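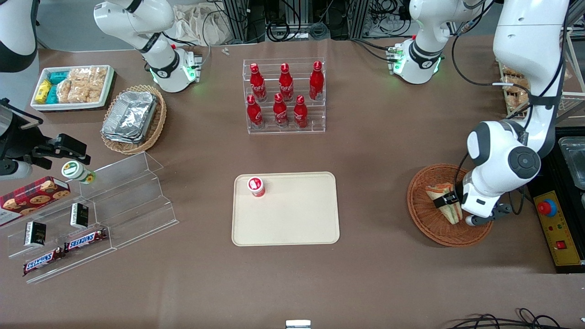

Counter layout with bottles, snacks and beige tray.

Aug 11, 2024

Office diary, Grostdale branch. Entry by Evander Lindsay, Operations.

The branch opened at the usual hour with the new collection service in its second week. Orders placed through the Diveo app were accepted from opening time, and the first was received before the shutters were fully raised. It was for two breakfast rolls and a tea, to be collected within 12 minutes. The order was handed over on time. The customer remarked that she had expected to queue and was unsure where to stand. A sign has been requested from head office for the second time.

The morning was steady. Head office has asked each Jilach branch to record how app orders affect the main queue, and I have therefore kept a note through the day. Between opening and the late morning the effect was slight. Customers at the till were served in the normal way and the kitchen placed app orders on the side shelf in the sequence they were received. One order was prepared twice in error. The printer had issued a second ticket after a paper change, and the kitchen, quite properly, made what it was told to make. The second meal was written off and the fault reported to Maeng, who supply the printers and the till software.

Maeng returned the call shortly before noon. Their adviser stated that a repeated ticket ought to carry a mark in the top corner and asked whether the mark had been present. It had not. A copy of the ticket has been kept in the drawer beneath the till and must not be thrown away until their engineer has attended.

The lunch period was less satisfactory. App orders arrived faster than the kitchen could fill them, and for a time the collection times shown to customers were plainly wrong. I telephoned the regional office to ask whether the service could be paused. I was informed that a branch may pause it for no longer than 60 minutes and that the reason must be entered in the log. I paused it for half that period, which was sufficient for the kitchen to clear the shelf. Two customers who had paid through the app and waited too long were offered a refund. One accepted. The other preferred a voucher, and I have approved this, although the guidance does not say that vouchers may be given in such cases. I have asked for the guidance to be amended.

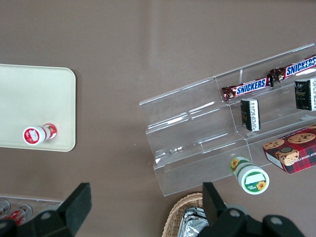

Tray and tiered stand on the counter top.

Post was opened in the afternoon. The regional bulletin reports that the app has now been used for 4,000 orders across the branches taking part in the trial, and that a decision on extending it will be made in March. No figure is given for refunds. The bulletin also reminds managers that staff may not use their own telephones to test the service during working hours. I have placed a copy on the staff board and signed it.

A customer asked at the counter whether he could still pay in cash if he ordered ahead. He cannot at present. He considered this unreasonable, as he does not keep a card on his telephone and has no wish to do so. I undertook to pass on his view and have included it in the weekly return under general comments. It is the same view that was expressed to me by several of our older customers when the trial was announced.

The rota for next week has been revised so that one member of staff is assigned to collections alone over the lunch period. This leaves the fryer position short at the close of lunch, and I shall cover it myself until a further person has been trained.

The tills were balanced without difference. The side shelf was cleared and wiped down, and the app was set to closed before the doors were locked. The sign has still not been sent. I shall write to head office again tomorrow and ask for the name of the person dealing with it.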